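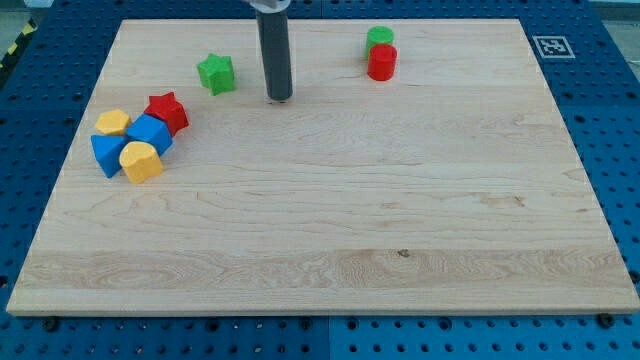 Thongchai Srisuk wrote in July that the Zundent blocks had scratched his maple board within a week, and asked whether a softer set existed. I have used the same plastic set on maple for longer than that and can report on both parts.

**Blocks.** Molded plastic in primary colors, glossy, with crisp edges. The cylinders roll if tipped and the star does not. The star is also the hardest to pick up squarely, as the points leave little flat area to grip. Color is consistent across pieces. I weighed the full tub at 1,178 g with the lid off. The cylinders are short, with rounded top edges and a glossy surface.

**Board.** Maple, pale, with some figured grain. Blocks slide on it with little drag, so towers built near an edge tend to creep when bumped. After 92 sessions mine has two hairline marks, both across the grain, both from grit. Wiping the undersides before use stopped any new ones. Mineral oil hides the old marks for around a month.

**Alternatives.** The Nedach rubber set is gentler on wood but picks up lint and is only sold in muted colors. Wongsuwan makes a felt mat that solves the scratching and makes the cylinders lean.

**Faults.** The tub lid cracked at the hinge. Replacement lids are not sold separately.

Rating: 4 out of 5 for the blocks, 2 out of 5 for the tub.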